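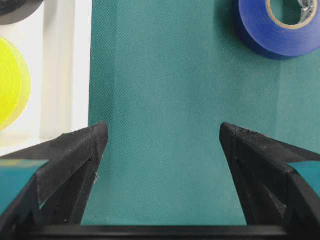
Fig. 4. Teal-green twill. The diagonal lines come from the weave.

3 comments · 20 shares

Woven Fabrics, Handout 4: Twill
Course notes, R. Hovland

Last time we covered plain weave, where each weft yarn goes over one warp yarn and under the next. Twill uses the same two sets of yarns but lets them float. A float is any stretch where a yarn passes over two or more of the yarns crossing it. In a twill, each row of floats starts one yarn over from the row before it. The steps line up and the eye reads them as a slanted line, called the wale.

Notation

Twills are written as two numbers, up and down. A 2/1 twill has the warp going over two wefts and under one. A 3/1 has it over three and under one. Add the numbers to get the smallest count of shafts you need, so a 2/1 can be woven on three shafts and a 3/1 or 2/2 needs four.

If the two numbers are equal the twill is balanced, and warp and weft show equally on both faces. If the first number is larger, more warp shows on the face and the cloth is called warp-faced. Most denim is a 3/1 warp-faced twill with dyed warp and undyed weft, so the inside of a pair of jeans is paler than the outside.

Direction

Hold the cloth with the warp running up and down. If the wale climbs to the right it is a Z twill, or right-hand twill. If it climbs to the left it is an S twill. The letters match the middle stroke of each letter. Turning the cloth upside down does not change the direction. Turning it over to the back does.

The same letters are used for yarn twist, and the two interact. When the yarn twist and the wale slant the same way, the line tends to look flatter. When they slant opposite ways the line stands up more sharply.

Angle

With equal yarn counts in warp and weft, and a step of one, the wale sits at 45 degrees. Packing in more warp than weft makes it steeper. Gabardine is the usual case of a steep twill.

How twill behaves

Fewer crossings per inch means the yarns can be packed closer together. Twills drape better than a plain weave of the same weight and crease less. Long floats snag more easily. Light also catches floats differently depending on how the cloth lies, so cut all the pieces of a garment facing the same way until you have checked for shading.

Variations

Herringbone reverses the direction at set intervals, with a break at each turn. Pointed twill reverses without the break and gives a zigzag. Broken twill changes the order of the steps so that no long diagonal forms. It is used in some denim to stop the legs twisting after washing.

Lab work

Use the Flondell sample cards, numbers 1 to 13. For each card write down the face and back direction, the notation, and whether it is balanced. Card 13 is a pointed twill, so give both directions. Pick glasses are in the drawer under the Hevgate loom. Lungile Fourie has the key.

Draft a 2/2 herringbone on graph paper, 20 squares wide, and bring it to the next session. Reading: Pawłowska, the chapter on floats.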